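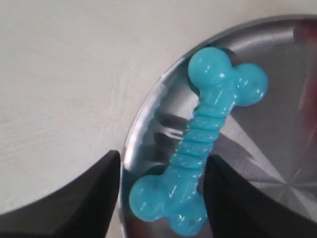

Elikem Agyeman

Grasping methods group, minutes
29/01/2022

Present: Gebremedhin Adugna, Elikem Agyeman (minutes), Daiane Meireles, Araba Nutsugah
Apologies: Mohammed-Awal Acheampong

1. Minutes of the last meeting
Accepted with one change. Under item 4, "Utholm set" should read "Mahama set". Elikem to correct the shared copy.

2. Results on the wrist-view policy
Daiane went through the comparison between the two training recipes. The Narnanside recipe uses every demonstration as recorded. The Alisow recipe drops the waiting time at the start of each one and keeps everything from the first arm movement on. On the bowl task the success rate was 67 percent with Alisow and 27 percent with Narnanside. Same network, same number of training steps.

Gebremedhin asked if the test positions were the same for both. Daiane said yes, they were read from the same list. Araba asked how a grasp was scored when the toy came up and then slipped. It was scored as a failure in both cases. Agreed that this has to be written into the methods section, as the old report leaves it out.

Steel bowls were discussed again. Araba thinks the policy may be reacting to reflections in the metal near the rim. Daiane has no result either way. A run with a matte bowl was suggested and put under actions.

3. Start pose
Gebremedhin showed wrist camera views with the fingers closed over the bare tabletop.
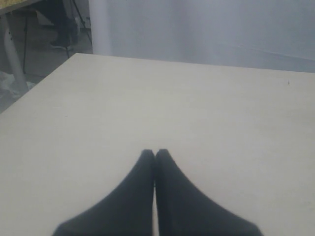
Figure 1. Wrist camera view, fingers closed, nothing held.

He would like every demonstration to begin with the fingers closed, so that the policy has one clear first state to learn from. Daiane was not sure this is worth redoing the older recordings for. Decision: new recordings begin closed, old ones stay in the set and get a label. Results to be reported with and without them.

There was a longer talk about how much of the room the wrist camera takes in beyond the left edge of the table. Araba wants to crop the upper left corner before training.

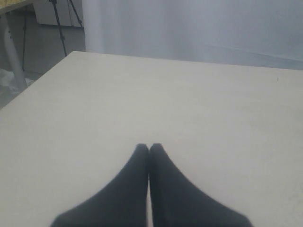
Gebremedhin would prefer to leave the input alone and test for it separately, by masking that corner at test time only and seeing if the score moves. If it does, we crop and retrain. Agreed.

4. Write-up
Draft is at 17 pages and has to come down. The section on the Utholm baseline goes to the appendix. Mohammed-Awal sent a note asking for the failure cases to stay in the main text. No objections. Target for submission is still May.

5. Actions
Daiane: matte bowl run, both recipes
Gebremedhin: masking test, upper left corner
Araba: label old recordings by start pose
Elikem: scoring rule into methods, correct item 4 of last minutes
Mohammed-Awal: failure case section, version 2

6. Any other business
None.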